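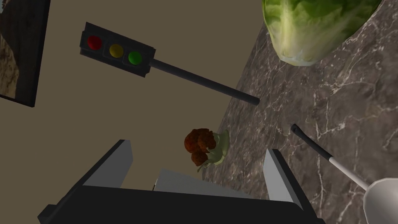 **Ogura meeting drops parallel tracks for a single-room format**

March 30, 2018

The organizers of the Ogura Technical Meeting have published the format for this year's event, which will be held in September at the Trultonwood conference center. The four parallel tracks used in previous years are gone. All sessions will take place in one hall, and registration is capped at 200.

Program chair Yuto Sugiyama said the change follows a review of attendance records from the last two meetings. Badge scans showed that many registrants moved between rooms during talks, and that sessions in the second half of the afternoon were often less than one-third full.

"We were paying for four rooms and filling one and a half," Sugiyama said. "The scheduling was also a problem. Two talks on the same subject would be placed against each other, and the speakers found out when the printed program arrived."

Under the new format, each day is divided into blocks of 48 minutes. A block contains one talk of no more than 20 minutes, followed by table discussion and a short report back to the hall. Breaks between blocks are fixed at 12 minutes, so that each block starts on the hour. Slides must be submitted a week before the meeting and will be sent to all registrants in advance.

The program committee has accepted 33 talks from this year's call for proposals. Those not accepted for the hall may be presented as posters, which will stay up in the lobby for the full length of the meeting. Poster boards are portrait format only - landscape posters will not fit the frames and should be resized before printing.

Seating will be at round tables, assigned by lot at the start of each day. Registrants who need a fixed seat, for example near the front or close to an exit, can request one on the registration form. Requests made on site will be handled at the registration desk as space allows.

Audio and timing equipment will be supplied by Serkthorpe, which also handled the previous meeting. Each table will have one wireless microphone. Darius Mägi, who manages event installations at Serkthorpe, said the number of open microphones was the main technical constraint.

"If every table microphone is live, you get feedback and you get room noise in the recording," Mägi said. "They will be muted by default and opened one at a time from the desk. People will need to wait a second or two before they speak."

Recordings of the talks will be posted on the meeting website within two weeks. Table discussions will not be recorded, but the reports back to the hall will be.

Registration and table requests will be handled through Bestesia, the online system introduced last year. Accounts created for the previous meeting are still valid, although passwords must be reset. The meeting's announcement list, with about 3,000 subscribers, will receive the registration link before it is placed on the public site. Speakers with accepted talks have a place held for them and do not need to register separately, but they must confirm through Bestesia that they plan to attend.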